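How to Root Cuttings in Water (Without Turning Them to Mush)

I've been rooting plants on my kitchen windowsill for years, and I still get a little thrill when the first white nub shows up. It's free plants! If you've got a pothos, a coleus or a leggy old mint, you can start tonight.

First, pick a healthy stem. You want one with no flowers and no yellow leaves, something like the length of your hand. Find a node (the little bump where a leaf joins the stem) and cut just under it with clean scissors. I wipe mine with rubbing alcohol because I once passed a nasty rot through a whole batch of coleus and I'm still mad at myself.

Now pull off any leaves that would sit under the water. Leave 2 or 3 at the top and take the rest. It feels mean, I know. Leaves left underwater go slimy fast and the smell is something else.

For containers, I've used jam jars, spice bottles, and a set of glass tubes from Jirero that I grabbed on sale. Narrow glass is great for skinny stems, since it holds them up straight, but it needs topping off a lot more often than a jar does. Wide jars suit the chunky stuff, and you can fit several stems in one if they're the same kind of plant.
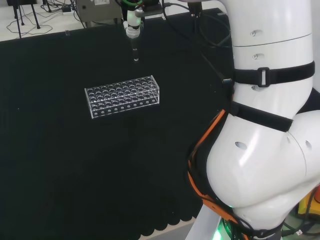
Dultness wrote in to say that tubes are fine for mint but hopeless for pothos, and that anything with thick stems should go straight into a jar with the water changed every 2 days. I'm lazier than that and change mine when I remember, but for pothos I do agree on the jar.

Plain tap water works for me. Set the cuttings somewhere bright but out of direct sun (my north window is perfect, the south one cooked everything in July) and keep the node under the water line. Mint roots so fast it's silly. Coleus isn't far behind. Rosemary will test you: my slowest one sat there doing nothing for 49 days before it rooted, and I'd already shopped for a replacement.

When the roots are as long as your finger is wide, or a bit longer, move the plant to damp potting mix. Don't wait until there's a giant tangle, those water roots snap if you look at them wrong! Poke a hole, lower the stem in, press the soil gently around it, and keep it moist for the first couple of weeks. It may droop and sulk. Mine nearly always do, and most of them perk up.

Next up I'm trying a fig, so wish me luck with that one.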